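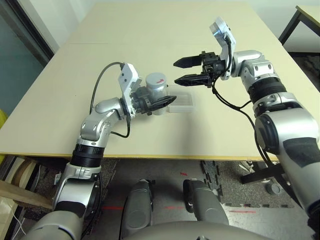
So I've finally given up the car for the commute and gone back to the bus, and I've got opinions. The 114 from Taltton used to be the one I'd avoid at all costs (always late, always steamy windows) but they've put a second one on, the 134, which goes round by Ellex and drops me at the bottom of the hill. It's slower on paper. I don't mind a bit - I get a seat, and I get through a chapter and a half before the roundabout!

The money side is nice too. I was paying for parking behind Jumell every day and pretending I wasn't, in the way you pretend about biscuits.

What I hadn't expected was how much I'd like the walk at the end. There's a bakery called Rezende halfway up and I've been in there far more than I should. Cheese rolls, mostly. They do a custard thing as well but it's gone by half past eight, so that's a treat for the early bus only.

Grumbles: the stop at Ellex has no shelter, and the timetable is stuck up so high I have to stand on the kerb to read it. The last one home leaves at ten to seven, so any evening out means a lift or a taxi. I've written to them about that and had a very polite reply saying they'd look at it in June.

Anyway, I'm keeping it up until the clocks change and then I'll see how I feel in the dark.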